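What the arms are for, and who gets the hours

I said I would hold off writing about the arms until they had been at Grivimcombe for a full season. They went in last September, the management newsletter has already called them a success, and I have had my 39 weeks of canteen work there spread over two contracts, so I feel entitled to a turn.

For anyone who missed the earlier posts, the kitchen sends out trays for the Gunn building and the two wards behind it. Tray setting used to be a first job. You came in knowing nothing, Hiwot Derese stood next to you for a shift, and you learned which condiments went where and who couldn't have the chili. It paid badly and people talked all morning. Now there is a white booth by the dry store with a pair of arms in it, and the setting of condiments is supposed to move in there by degrees.

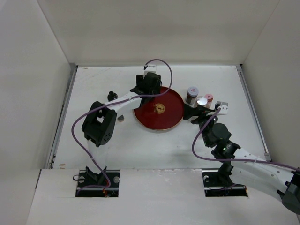 The pitch from Flonau, who sold us the system, was that staff would be "released for higher-value tasks." I asked Umesh Rastogi, who runs the floor, to name one. He thought for a bit and said guest contact. Fine, but the number of guests has not gone up, and the people who liked guest contact were doing it already. Two of the newer hires had their hours trimmed from 15 a week to less than that, and I haven't heard either of them described as released.

I will give the thing its due. Behrouz Rahimi has a bad shoulder and he's glad to be away from the reaching. He told me so twice, a little crossly, as if I were about to take it off him. I also don't think setting jars on a tray is sacred work. I did it for years and mostly thought about lunch.

What bothers me is how the results get reported. The last summary said 271 placements in the test period. It didn't say how many of those a person had to redo, or who had put the jars within reach to begin with, or whose shift that came out of. Zinhle Matlala spent a good part of hers on the booth and wrote it down under "prep." If you count the helper's time as prep, any machine looks quick.

A shaker and a jar on a tray is a modest goal. I'd like to see it costed as one.

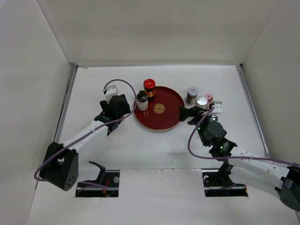

What I'd ask for before the next phase

Revulis, the contractor handling the rollout, wants comments from staff by 2 March 2018. Mine will be short. Put the helper's time in the report under its own name. Keep at least one tray-setting shift open to beginners, and pay Hiwot for the teaching she does. And let Olumide Okoro see the service contract before it's renewed, as he asked to in the autumn. He is still waiting for an answer.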